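Home | About us | The room | Courses | Hire | Find us

About Skoltgate Workroom

Posted 2020-01-19 by the Skoltgate team

We started with one long table and a borrowed kettle, in a back office on Irnine Street that was far too small for either. People came in to build things, mend things and learn how other people do it, and within a year we were tripping over each other's bags. So we went looking for a bigger room and found this one, up two flights of stairs, with a whole wall of tall windows. We fell for it straight away!

Skoltgate is a shared workroom and a small teaching school. We have 562 members on the books at the moment, and on a busy day about 40 of them are in. Some are here for one of our courses, some have a project that has outgrown the kitchen table at home, and a few mostly come for the company (which is fine, there's always something that needs a second pair of hands).

The tables are the heart of it. They're white, they wipe clean, and you can stand at them or drag up a stool. We ask everyone to leave their table clear at the end of a session, though if you're halfway through something fiddly, tell us and we'll find you a shelf. The shelves are open ones, on purpose. We tried cupboards in the old place and things went into them and were never seen again. Now you can see what's there from across the room, and people get talking about each other's work, which we love.

Cardboard boxes are welcome too. Bring your parts in one, label it with your name and the month, and it can stay until the end of that month. We have a big sort-out every April, when anything without a label gets opened up and shared round.
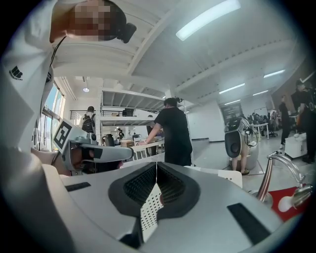

The light is the other thing we're always going on about. By day it pours in through the windows, and once the evenings draw in we have the long strip lights overhead, so you can still thread a needle or read the tiny print on a component at nine o'clock at night. The beams were left showing when the ceiling was painted and we think they look grand.

Beginners' evenings run in blocks of six and cost 30 pounds for the block, with tools included. Our Uçar bursary pays for places for anyone who can't manage that, and you only need to ask at the desk. Last year we also raised 1,000 pounds towards new stools, so thank you to everyone who baked, bought or ate.

Come up and have a look round before you join. Bring whatever you're working on!

Recent

New stools are here
Evening classes: spring list
Notes from our visit to the Trulano repair shed
How to label your box
Uçar bursary: how to ask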